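Eleven Saints and a Chimney

I have spent a good part of this year looking at a wall. I would recommend it, with reservations, to anyone who finds birdwatching too exciting.

The wall is in the dining room of a house called Allatberg, which despite the name is in Shropshire, having been built by a man who had once been happy on holiday. He had the room painted all the way round with a procession of saints in an alpine landscape, and then, as far as anyone can tell, ate his dinner in front of them for 30 years with a coal fire going. His heirs did the same. Then it was a school, and the school painted over the lower half in a green I can only call municipal.

I came to it through Hatem Mansour, who was running the conservation work and needed somebody to write the record. I should say that I'm not a conservator. I did the first year of the training a long time ago, discovered that I have the patience but not the hands, and have made a living since by writing down what people with hands get up to. Hatem wanted every test patch logged, numbered and cross-referenced, and he wanted it done by someone who wouldn't be tempted to pick up a swab.

There were 227 test patches in the end. A test patch is a small square, about as romantic as a postage stamp, on which you try one solvent for one length of time and see what comes off. If dirt comes off, good. If green comes off, very good. If saint comes off, you stop and have a quiet word with yourself. The logging goes: patch number, location, solvent, minutes, result, initials. By patch 60 or so I'd started to have opinions about people's handwriting.

The green was the trouble. It had gone on in at least two coats, and underneath it was a layer of something brown and tacky which Mackenzie Fortin, who did the analysis, identified as an old varnish that some earlier improver had applied to "bring up the colours". It had brought them up and then sat on them. Mackenzie was very fair about this. She said you had to remember that they meant well, in the tone people use about a dog that has eaten a shoe.

So the order of things was green first, then brown, then soot, then whatever the painter had left us. The soot was worst on the chimney breast, naturally, where the twelfth saint ought to be. There are eleven you can count. The guidebook from the 1950s says twelve. It also says the room is "in the Venetian taste", so I wasn't inclined to lean on it.
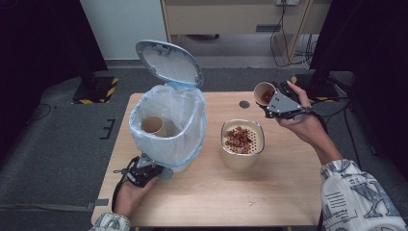
What I hadn't expected was how much of the job is arguing. I'd imagined a sort of monastic hush. In practice two people would stand on the scaffold discussing a patch of sky the size of a tea tray for most of a morning, and the question was nearly always the same: how far do you go? You can clean a sky until it's the blue it was when it was painted, and then the saint in front of it looks as if he's been cut out of a different magazine, as his robe has faded and nothing you do will unfade it. Or you can leave a little dirt on, deliberately, so that everything has aged at the same rate. This is called balancing the cleaning, and it means that a trained professional with a postgraduate qualification will stand there choosing which grime to keep.

Hatem is a keeper. Mackenzie would go further. I typed up both sides and initialled them.

The other long argument was over filling the losses. The plaster had come away in places, chiefly along the dado where a century of chairs had been pushed back, and you can't leave raw holes in a saint. You also can't paint him a new foot and pretend. The compromise is to fill the hole and tone it with fine upright lines of colour, so from the doorway your eye sees a foot and from close up it sees stripes. It's a lovely, honest method and it takes for ever. There are 1,096 separate fills on the schedule. I know because I numbered them, twice, the first spreadsheet having decided somewhere in the four hundreds that they were dates.

For the loose plaster they used a grout called Pronorero, injected behind the surface with a syringe while somebody else held a padded board against it and tried not to sneeze. I held the board on one occasion. It was the closest I came to touching anything, and I was told afterwards that I'd been breathing too loudly.

By March the green was gone from three walls and the landscape had begun to make sense. There's a river. Nobody had mentioned a river, in the guidebook or anywhere else, and it runs right along the bottom behind all those feet, with small brown ducks on it. The ducks are better painted than the saints. Mackenzie thinks there were two hands at work, a master doing the figures and some assistant left to get on with the water, and I'd like to believe it, having been that assistant in most of the jobs I've ever had.

As for the twelfth saint, they left the chimney breast until last. Under the soot there was more soot, and under that some scorched plaster, and then up near the cornice, where the heat hadn't got at it, a hand. Just the one, raised, with a bit of cuff. Blessing us or asking for the window to be opened. Hatem won't have it reconstructed, and for once they all agreed. The area below has been toned a plain warm grey and the hand stays up there by itself.

My report went in last month, with 100 plates and an appendix on solvents that I doubt will trouble the bestseller lists. The house opens the room again once the floor's been seen to. If you go, look at the ducks, and mind the third board in from the door.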